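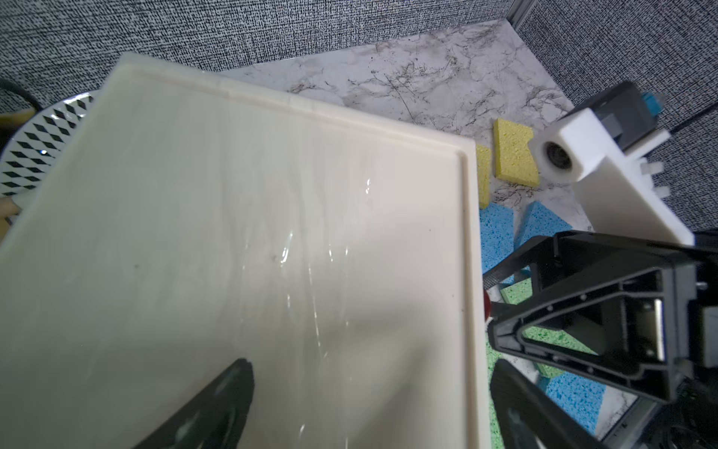 Figure 2. Cream-white plastic cutting board with juice groove, surface wet.

3.2 Board use and rinsing at home

Households in Restmont and Meklow were asked how they clean boards between raw meat and salad. 206 diaries came back, 29 too patchy to use. Most people rinse under the tap and leave it at that – washing-up liquid came out mainly after chicken. Plastic boards (Fig. 2) were more common than wood in both towns, though less so in Meklow.

Grooves are a sore point. Several diaries mention juice sitting in the channel after the flat part had been wiped, and our swabs from August point the same way. Small sample, so no strong claim. Drying was hardly recorded at all; the diary form didnt ask, an oversight on our part. Knife scars were noted but not graded, see section 5.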